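Gresell hand-held grippers, the pair: a review after 300 demonstrations

Rating: 3.5 out of 5
Reviewed by Jyoti Bajpai, February 9, 2021

I bought these to teach a robot to tidy jewelry, a job I have avoided personally for most of my adult life. The Gresell is a gripper you hold in your fist. You do the chore, the camera on top watches, and the recordings go to a policy that is supposed to pick up your good habits. It also picks up the other kind. Mine now hesitates over earrings.

Setup took an evening. The printed guide is by someone who already owns a pair. Ignore the section on mounting and go straight to calibration, where you open and close the fingers in front of the printed sheet until the software stops sulking. Do both hands in one sitting. I did the left one the next morning and had to throw out 18 takes because the two clocks disagreed about what "now" meant.

In use the grip is good, with a trigger light enough for an hour's work. After that my thumb files a complaint. The pads hold smooth round things far better than I expected. A jade bangle comes up on the first or second try if you take it by the sides and don't rush. Pearls are fine as a heap and miserable as a strand. Thin chain is the real test, and I'd say the Gresell passes it with a C. You can get hold of one, but you tend to get hold of its friends too.

Two-handed work is where the money goes. One gripper lifts and the other steadies or waits its turn, and waiting turns out to be a skill. Kamran Arain, who trains on my recordings, sent back my first batch with the note "left hand appears to be conducting an orchestra." Park the idle hand where you want the robot to park its own.

Vary your starts. I spent most of January putting everything down in the same tidy arrangement, and the policy learned the arrangement. Now I tip things out, shuffle, and move the box between takes. A patterned bedspread did no harm at all.

Battery life is 2 hours, the charger has a 30-inch cord, and my nearest outlet is farther than that. The Dromell pair is lighter and has a proper stand, but its fingers don't open as wide and I couldn't get them over a heap of beads. Spanos makes spare pads that fit both. Buy them early.

Would I buy the Gresell again? Yes, with a longer cord.

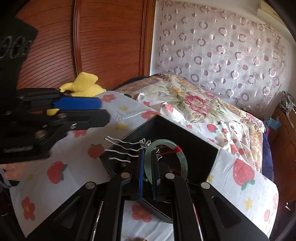
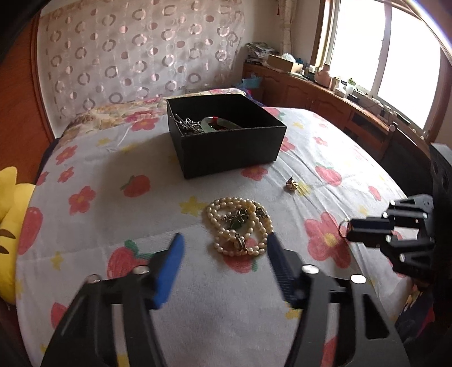
First picture: the bangle between the pads. Second: fingers open over the pearls.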